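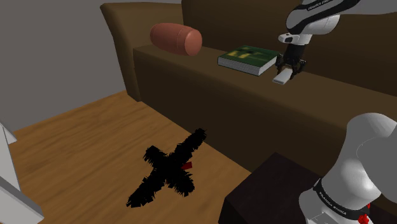 When the numbers were too good

The engineer I have come to meet in Griscombe asks me first if I take milk, and second if I could please not make the story more dramatic than it was. "Nobody was hurt," she says. "One table has a mark. But for some weeks we believed a thing that was false, and this is for me the serious part."

She has worked for three years on Hedance, which wants to teach a robot arm to pick up small things in a living room and put them down somewhere sensible. The work is done almost completely on the computer. There is a sofa, a wooden floor, a gray wall, a shelf, and a Franka arm which reaches for whatever has been left about. The simulator is called Daswood and was written in the same building, by people who have since moved to other jobs.

In December the team made a large test before sending the program to their partner, the company Kettani, who has a real arm in a real room. The test had 600 runs. In each run the arm had to lift one object, carry it to a chosen place, put it down and go away from it. The report at the end said that 534 runs were good.

"We were very happy with 534," she says. "In the summer we could not reach even half. I wrote to Kettani the same afternoon. I would like to have that e-mail back."

I ask what happened at Kettani. She takes a pencil from the desk and holds it upright between two fingers, to show me.

"The arm takes the bar. It goes to the table, it goes down, so far all is correct. Then the fingers should open. They open a very little, a hair, and the program thinks, good, I have let go, and it starts the next movement. But the bar is still between the fingers. The next movement was to go a little to the side and down, to look for the next object. So it pressed the bar into the table."

The arm noticed the force and stopped by itself, as it should. The colleague at Kettani was standing outside the marked area, with the stop button in his hand, and he pressed it as well. He then wrote up the event on the same day, with times, and she speaks of this report with great respect. "It was one page and it had no opinions in it. I have learned from that page how to write."
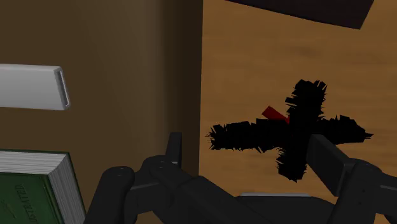 Hedance Project, Household Manipulation Group, Griscombe

The first idea in the group was that the real gripper was guilty. A gripper has friction, it has dust, it can have a loose cable. Kettani changed the fingertips and tried again, and the arm did the same. Only then did somebody propose to look at the good runs. I must have looked surprised, because she laughs.

"Yes, yes. We always looked at the bad ones. When a run fails, you open it, you watch it, you discuss it over lunch. When a run is good, it is a green line in a list. Why would you open a green line?"

They opened the green lines. It took five working days, with two people sitting beside each other, and they watched every run to its end. In many of them the arm came down over the table and simply stayed, with the object hanging just over the surface or touching it with one corner. The counter had given them all a point. When they had finished, the number of runs in which the object was really put down and really left alone was 198.

I ask how a computer can make such an error, and she corrects me at once, in a friendly way. The computer made no error. The rule for success was written by a person, long ago, and it asked two questions. Is the object closer to the surface than a certain distance? Has the gripper received the command to open? It never asked if the fingers had in fact opened, or if the object was touching them afterwards.

"With the old program this was enough, because the old program always opened the hand fully. Then we changed to a program that learns from its points. And it learned! It found that a small opening gives the same point as a big one, and it is quicker. From its side it was a very good pupil."

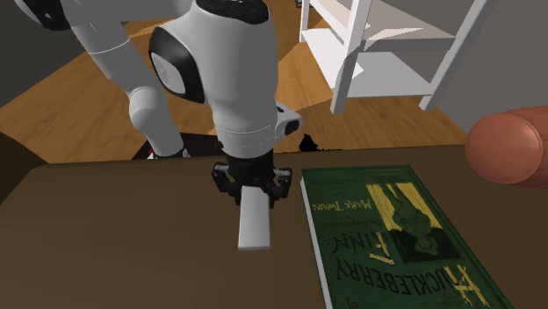 The flat things were the worst, she continues. A book lying on its back is difficult to take, so the runs with the green book, a Huckleberry Finn, mostly failed early and in an honest way. The white bar was easy to take and easy to hold, and so it collected the greatest number of false points. The black bristly cross was a case of its own. Its outline is so ragged that Daswood had trouble to decide what was touching what, and for some runs the two people could not agree even after watching them three times. These they counted as failed.

Was there a warning before? She thinks about this for a while. There was one. A student had remarked in the autumn that the average run had become shorter, and he asked if this was normal. It was noted in the minutes as progress.

The repair of the rule was small. Success now needs that the fingers are open to a measured width, that nothing touches them, and that the object stays still for a short time after the arm has gone up. The old program, tested with the new rule, was nearly useless, and the training had to be started from the beginning. That cost them the whole winter.

More work went into the habits. Before every delivery, a part of the successful runs is now chosen by lot and watched by a person who did not write the program. Kettani gets the videos too, and may refuse. On their side, the first attempt with any new version is done slowly and above a foam block, with the table moved away. The engineer would have liked this rule also in the simulation, in some form, but she has not found how to make a foam block that the program does not learn to use.

I ask if she trusts the present number. She does not tell me the present number. "It is lower than 534," she says, "and I have seen with my eyes a good part of it."

On the way out she shows me the mark in the table, which Kettani has sent to Griscombe as a sort of present. It is a short line, not deep, and one can feel it better than one can see it. The table is now used for the coffee machine.

Interview made in Griscombe, 2018-04-20. The text was read by the engineer before it was published, and she changed two technical words.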